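Re: [brurnus-growers] Drying beans and seed for the swap

On Wednesday the list wrote:

> Has anybody had luck drying beans for seed in a damp autumn? I have
> a row of climbing beans still on the poles and the forecast is rain
> till the weekend. Last year I left them too long and half went
> mouldy in the pod. I've read that you can pull the whole plant and
> hang it in the shed but my shed leaks. Also, how many do I need to
> keep for a decent row, and does it matter that the neighbour grows
> runners right over the fence?

Oh, I love this question, and I've been waiting all March for somebody to ask it! Beans are the best seed to start with. They mostly look after themselves, they're big enough to handle with cold fingers, and you get to run your hands through a bowl of them at the end.

First, don't panic over the rain. If the pods have gone leathery and lost their green colour, the seed inside is far enough along to come indoors. Pick the pods one by one and leave the thin green ones on the poles for soup. I wouldn't pull whole plants with a leaky shed (mine leaked for years and all I got was a very healthy crop of grey fuzz).

Spread the pods one layer deep somewhere with moving air. Spare room, hallway, top of the bookcase, wherever the cat isn't. Mine get 21 days before I shell them, and I turn them over whenever I walk past. Then the shelled beans go back out for another week or so. Bite one if you're not sure. If your tooth leaves a dent it needs longer.

I used to dry everything on newspaper and I've gone right off it, as the undersides stay clammy. Mesh is much better. Any shallow wire tray will do so long as the beans don't drop through, and if they do, a bit of old net curtain on the bottom fixes it.
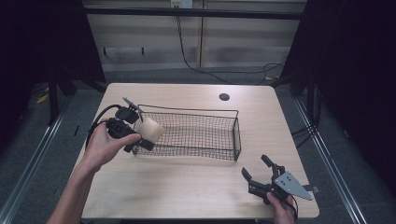
Black wire mesh basket, the shallow sort, good for pods.

As for how many: I keep 500 g of each kind, which is far too much for one garden but leaves plenty for the swap table and for the years when slugs take the first sowing. For one row you could get by on a couple of handfuls. Take them from your healthiest plants and skip any with blotchy, sickly leaves, even if the pods look lovely.

Your neighbour's runners are a different species, so they shouldn't cross with ordinary climbing beans. If yours are runners too, then yes, the bees will mix them up and you'll get surprises. I grew a row of surprises from the Zotton Road plot once, purple and speckled and one nearly black, and they were delicious.

For storage, a jar with a good lid in a cool cupboard. If you're worried about weevils, put the jar in the freezer for 4 days, but only when the beans are properly dry, then let it come back to room temperature before you open it. Write the name and year on the jar. I have one marked "good ones" and I would dearly like to know what they are.

Bring some to the swap even if it's only a dozen in an envelope! I'll have Grímsdóttir (the brown one with the white eye, climbs like mad) and a few dwarf beans to give away.

Happy shelling,
Plot by the water tank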